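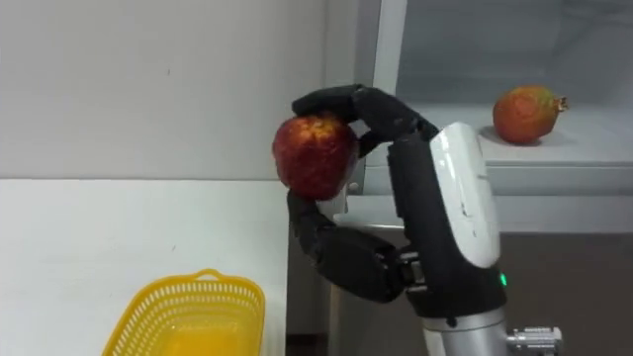 Page last changed: October

Fletcher Henare was already on his second coffee when I got to the Vellalwood workshop, and he wanted to talk about thumbs. He looks after the hand on the Fendon picking cell, and the thumb (he says) eats most of his week!

"Everything hangs off that little metal joint at the base," he told me. "You've got screws, you've got linkage, and it all shakes itself a hair out of line. So every Friday I go in with the small driver and check it."

I asked what happens if he skips a Friday. He laughed. "The thumb hooks under the apple fine, then the top finger comes over and pushes it sideways. I've chased a lot of fruit across this floor."

The full service comes every 1,000 grips and takes him 2 hours. Power off first, and he waits for the green light at the wrist to go out before he touches anything. Then the white casing comes off the back of the hand, he brushes out the seams between the finger segments, and he runs 5 slow open-and-close cycles before he lets it near produce again.

Apples are his favorite test piece. "Pomegranates have that crown on them, and it catches," he said. "I start with an apple and work up to it."

And spares? He keeps 4 thumb linkages in a drawer marked Lurkis, the supplier he switched to after Ruotsalainen got slow with deliveries. He's down a screwdriver, though, and if you borrowed it he'd like it back by Friday.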